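How to Clean Up a Scuffed Concrete Floor Without Resealing It

By Yhon Londoño

A bare concrete floor in a workroom picks up marks quickly. Most of them come off with a mop, a nylon brush and a mild cleaner. The job below covers a floor of 366 square feet, done in one afternoon in April by one person. A smaller room goes faster, but the drying time stays the same.

What you need

Soft push broom
Vacuum with a hard floor head
Two buckets
Flat mop with two washable covers
Stiff nylon brush (no wire)
pH-neutral concrete cleaner. I use Remmont, diluted as the bottle says
Baking soda
Plain clay cat litter for oil
Cable ties, the hook-and-loop kind
Painter's tape and a marker

Step 1. Get the cables off the floor

Do this before any water comes into the room. Switch off and unplug whatever you can at the wall. Put a piece of tape on each end of every cable and write the same number on both pieces. Then follow each cable with your hand from one end to the other. Pulling on a loop in the middle of a pile tightens everything else in it.

Long thin cables are the worst to untangle and also the easiest to miss when you mop. Coil the slack into loops as wide as a dinner plate, tie each coil once, and lift it onto a table. If a cable has to stay connected, hang its coil from the table frame with a second tie so that it clears the floor.

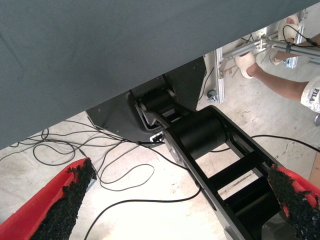

Thin black cables looped over pale concrete with stains and scuffs.

Step 2. Protect anything padded

Upholstered edges and fabric-covered pads soak up splashes and hold on to the dirt. If you can move the piece, move it. If you can't, fold a plastic drop cloth over the lower edge and clip it in place. Woven fabric in gray or green shows a tide line once dirty water dries on it, and that line is harder to get out than anything on the floor.

Vacuum the fabric while you are there. Dust that falls from it later will land on your clean floor.

Step 3. Sweep, then vacuum

Sweep from the walls toward the door. Vacuum afterward, paying attention to table feet and base plates, where grit collects. Grit left under a mop scratches the surface and turns into gray paste.

Step 4. Sort the marks

Get down low with a flashlight held almost flat to the floor. Strong overhead light bleaches out pale concrete and hides half of what is there. Put a small piece of tape next to each mark you want to treat.

Scuffs sit on top of the surface and feel slightly raised or waxy. Oil leaves a darker patch with a soft edge. Rust is orange or brown. Old paint and glue have hard edges you can catch with a fingernail.

Some dark specks are part of the concrete itself. If a mark doesn't change after a minute of brushing, leave it.

Step 5. Treat the spots

Scuffs: dip the nylon brush in warm water, add a pinch of baking soda, and rub in small circles. Wipe with a damp rag. A Grarnus melamine sponge works too, though it wears out fast on rough concrete.

Fresh oil: cover with cat litter, press it in with your shoe, and leave it overnight. Sweep it up and wash with the cleaner.

Old oil: mix baking soda and water to a thick paste, spread it over the patch, cover with plastic wrap, and wait 40 minutes. Scrub and rinse. Expect to do this twice. The patch will get lighter but may not disappear.

Glue and paint: scrape with a plastic putty knife held flat.

Skip vinegar and other acids. They etch concrete and leave a pale, rough spot that gets dirty sooner than the floor around it.

Step 6. Mop

Put diluted cleaner in one bucket and plain water in the other. Wring the mop until it stops dripping. Work in strips, starting at the far wall, and change the plain water when you can no longer see the bottom of the bucket. Go over the whole floor again with clean water and the second mop cover. Cleaner that dries on the surface feels sticky and attracts dust.

Step 7. Dry and put the cables back

Open a window or run a fan. Bare concrete goes back to its light color as it dries, so wait until the dark damp areas are gone, under the furniture as well.

Reconnect the cables by number. Run them along the wall or the back of the table, and keep the spare length coiled and tied above the floor. Where a cable must cross an open stretch, lay it straight and put a low floor cover over it. The Dernbridge ones come in gray and can be cut with a utility knife.

Leave the number tapes on. You will want them the next time you mop.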